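Evening, still April

Seventy days into the great simplifying and I have managed to simplify one shelf. Kumiko says that is one more shelf than she would have bet on. She bet low, I think, out of kindness.

Today's contribution was colors. Kheri and I spent most of the morning arguing about whether the blocks ought to be sorted at all. His position is that a block is a block and it can live in whatever bin it lands in. Mine is that I have spent more than two years of my life looking for the right block in the wrong bin, and I would like those years back, or at least an apology. We broke for coffee with nothing settled. The coffee was bad, so we agreed about that.

After coffee I cleared out the gray metal bin and told myself it would hold red and green only. Blue went to Abdelkrim, who wanted it. Yellow went in the drawer, where I will forget it until fall.

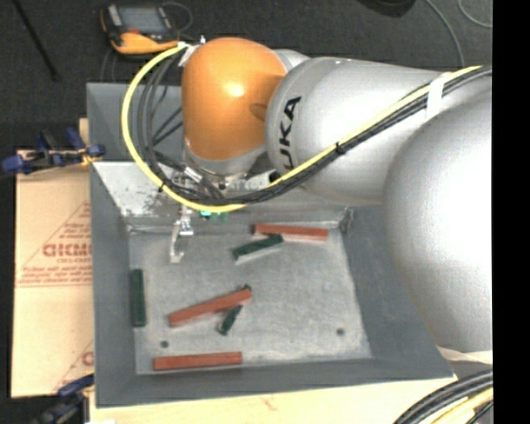 Red and green, sharing the metal bin.

I'm fonder of that bin than I should be. The bottom is all scuffed and the sides slope in, so whatever you put in it ends up sliding toward the middle like guests at a party with one bowl of chips. Bit-na offered me a new plastic one from Unuvura, with a lid. I said I'd think about it and then put the lid idea out of my mind completely. A lid is one more thing to lose.

The dark green is a problem. In the morning it's green. By four o'clock, with the light going, it is whatever color Kheri says it is, and Kheri says black, mostly to annoy me. The red behaves itself at all hours.

Anas called after lunch to ask how the sorting was going and I said "well," in the voice I use for the dentist. He has a label maker he wants to lend me. I can feel it coming, a label maker by the end of the month, and then labels for the labels.

Dinner was soup again. Wrote two letters, mailed neither. Tomorrow the drawer with the string in it — or I might just shut it harder.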